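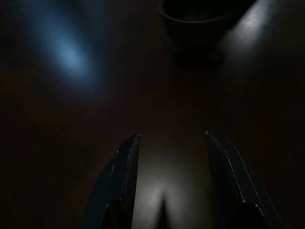 Figure 4. Reflected light on a dark tabletop, with a dark round object toward the top.

4.2 Surface of the table and visibility of the tableware

The first interviews in Zatska were mainly about the size of the table and how many people could eat at it. Color was not in our list of questions. It was brought up by the participants themselves, usually when we asked them to lay a place for one person and to speak about what they were doing. In the 40 homes of the study, 17 had a main table which the owner called "dark" or "very dark", and in these homes the talk went quickly to crumbs, to lamps and to dishes which are difficult to see in the evening.

Two properties must be separated. The first is the tone of the surface, that is, how light or dark it is when compared with the dish. The second is the sheen. A dark surface with some gloss does not look the same in all its parts: it is nearly black in one place and pale in another, depending on where the light comes from (Figure 4). A dark dish can therefore have a clear outline on one side and almost no outline on the other. When the person moves the head, or sits down, the pale area moves too. One participant told us that she always puts her black cup "in the shine", so that she can find it again without looking for it.

For light tables the answers were different and also shorter. Participants did not say much about finding things. They spoke more of stains, and of white dishes which look "flat" on a pale surface. Here the choice of the dish seems to do the work that the lamp does on a dark table. A plate in a strong color, such as red, was noticed first in all the settings where there was one, and the other pieces were often placed in relation to it. 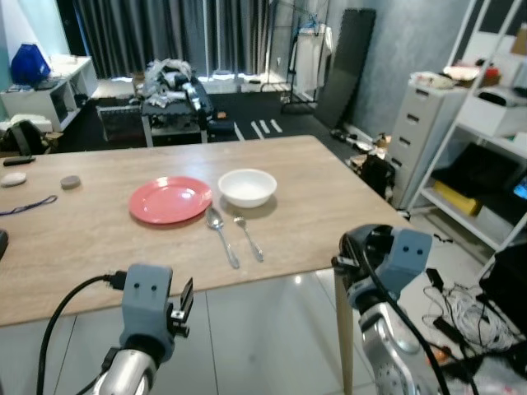 This was also the case for the cutlery. We had expected that participants would put down the fork and the spoon first, since these are kept together in a drawer and are taken out in one movement. Most of them started with the plate and then placed the cutlery by it, and the bowl came at the end or was moved once more after the rest was laid. The position of the spoon varied a lot. Some participants had a fixed rule from childhood and could say it in words, while others changed the place of the spoon between two meals and did not notice it until we asked.

We also asked about the objects that stay on the table between meals. In the notes from 200 meals, the objects named most often were remote controls, phones, keys and small papers. These were normally pushed to one end and not taken away. Domingo Paredes, who made the evening visits, observed that the pushed objects stayed longer on dark tables than on light ones. We can not say if this is an effect of the color. The dark tables in our group were also the larger ones, and on a large table there is less need to clear the end where no one eats.

A further point concerns bowls. On a dark table, a dark gray bowl was judged "good looking" by many participants and at the same time "not practical". The complaint was mostly about the rim. When the rim and the table have a similar tone, the hand goes to the bowl by memory, and several participants said that they had touched the soup in this way. Lighter bowls did not receive this complaint - but they were said to show scratches from the spoon earlier.

Small waste was treated in the opposite manner. A scrap of paper or a grain of rice is easy to see on a dark surface, and owners of dark tables reported wiping more often, sometimes two times after the same meal. Three of them called this a reason to buy a lighter table next time. 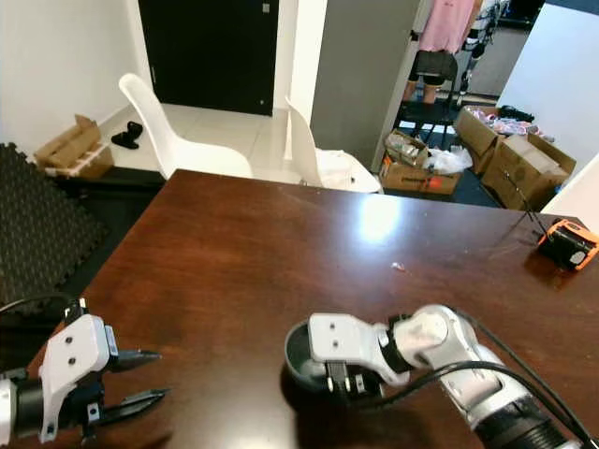 4.3 Chairs and the space behind them

The chairs were recorded in the same visits, with the form used in the earlier Haveo survey. We noted for each chair if it was used for sitting, for holding bags or clothes, or for both.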